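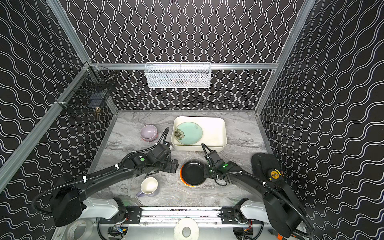 White tray, marble-look top, wire basket on the back rail.

Re: [sitmont-tenants] Countertop swap, who did what??

Sorry for the slow answer, been on the road since June and only reading the list at night. Quick version below, will fill in more if people want it.

On 12 units going with the same stone, Nghĩa Phí wrote:
> Did you end up going through Tornum or direct with Zellano? They
> quoted me 1,110 for the kitchen run, no sink cutout, no removal of
> the old top. Seems high for something 61 inches long. Also is it
> true the building wants a letter before any water gets shut off?
> The super told me two different things.

Tornum. Direct with Zellano was cheaper on paper but they wanted the whole deposit up front and couldn't give me a date. Tornum took 40 percent and showed up when they said, more or less. One guy, then two guys, then one guy again.

1,110 without the cutout is high, yes. Ask what the cutout is on its own. Mine was buried in "fabrication" and I only found it becuase I asked for the lines split out. Removal you can do yourself if the old top is just screwed from underneath. Mine was screwed AND glued. Took a whole evening and a pry bar, plus one drawer front that I still haven't fixed.

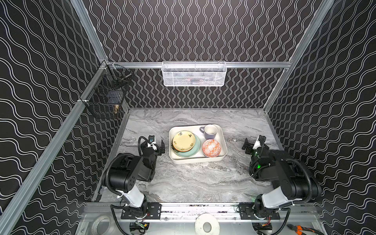
The letter thing. Yes for the kitchen riser, no if you only close the valves under your own sink. That's where the two answers come from I think. If your valves are the old round handle kind, test them first. Mine wouldn't close all the way so I needed the riser off anyway, and the office wants 6 days notice for that. Email is fine, they don't need paper.

Measure your walls too. None of the corners on our side of Sitmont are square. The template guy will catch it, but if you're ordering off a drawing you'll have a gap at the back you could lose a fork in. I caulked mine. Looks ok from standing height.

Color: go look at the full slab, not the sample chip. The chips at Sauerland are tiny and the veins don't show at all, I nearly picked one that was way too busy. They'll let you walk the yard if you call ahead, parking is around the back by the loading dock.

Sealer, they said once a year. Havent done it yet.

Anyone have a plumber who'll do just a sink hookup? Mine has stopped picking up. Reply on list pls so the rest can see it.

> Also, would you sell the old sink?

Gone already, sorry. Faucet's still here if you want it, needs a new cartridge.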